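I've been asked three times this month whether our cleaning budget should have a line for a humanoid. My answer is still no, but I promised Ashraful Kanagaratnam I'd show my work.

Dernum wants a monthly lease plus 3,000 up front for what they call site readiness. Ask what that buys and you get a PDF. Durkico at least breaks it out: 14 hours of setup, training billed separately, spare hands not included. Hands are the part I'd expect to wear out, so guess which price I can't get in writing.
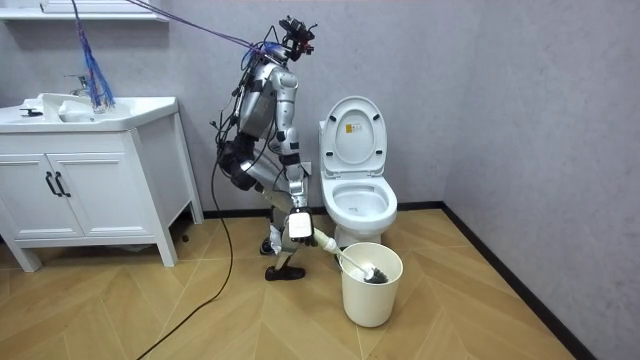
Brush in the bin, lid up, cables still attached.

Look at the tether and the long black cable across the tiles before you look at the robot. I have 20 restrooms in the Situmport building, and every quote I've seen prices the machine and skips whatever hangs off it – power, supports, the person standing by. Our restrooms are also a lot tighter than this one, with doors that swing inward.

So my draft for next year has 270 for a site survey and nothing else. If a vendor wants more, I'd like to see one full shift, untethered, in our ugliest restroom, with my own supervisor holding the clipboard. Dernum said they'd get back to me in March.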